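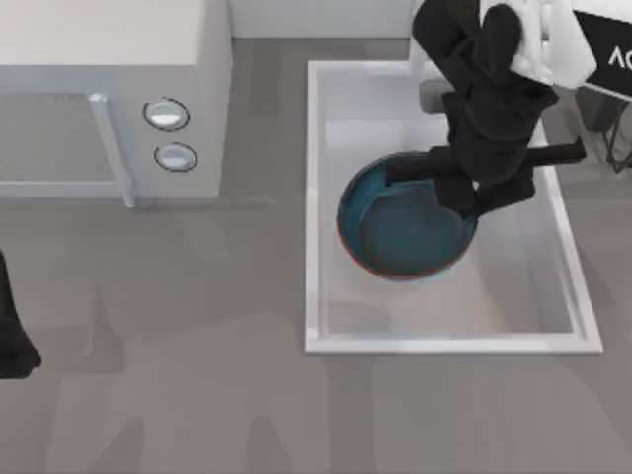
Last updated: Jul 6, 2021

The Hudance Robotics Club has completed its first full term of work in simulation, and I would like to set down a record of it while the details remain fresh. Members who joined after February have asked how the kitchen task came to be chosen, and the notes on our shared drive do not answer that question well.

Our entry for the Festix student challenge required a household task to be carried out by a two-armed robot in a rendered environment. The club considered several proposals and settled on the sink. A student drives both arms by remote control, works with a piece of cookware in the basin, and saves the attempt as an episode. The microwave stands to the left on the same counter and belongs to a second task, which has been postponed until the fall.

The handling of cookware proved to be a more demanding subject than the members had expected. A rim is thin and curved, and the fingers of the gripper must meet it at a suitable angle. The walls of the sink further limit the directions from which an arm may approach. Our early operators tended to lower the arm too quickly and to correct their position only after contact had been made. The club therefore adopted a written procedure, under which the operator pauses over the basin, confirms the orientation of the wrist, and then descends. 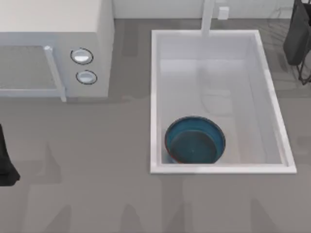

The procedure also addresses the arm that is not in use. It is to be kept well to the side, away from the work, and it is not to be moved during an attempt unless the plan for that episode calls for both arms. This rule was unpopular at first. It has since made our recordings much easier to compare with one another, and I would recommend it to any school beginning a similar project.

By the end of the term the club had recorded 52 episodes. Upon review, 45 were accepted for training. The remainder were set aside, in most cases for hesitation or for a late change of grip. Each episode was reviewed by 2 members working separately, and any disagreement was settled by watching the recording again at reduced speed.

The scene files are kept in our Pretier folder, together with the control settings. Members are asked not to alter the position of the sink or the counter without first saving a copy under a new name. An unrecorded change of this kind in February cost the club several afternoons of work, and the episodes affected had to be repeated.

Meetings will resume in the fall in the Dehghan Building, in the same room as before. The club can accommodate 10 new members. Prior experience with programming is welcome but is not required, and operators will receive instruction before their first recorded attempt. The microwave task will be taken up at the second meeting, beginning with the door.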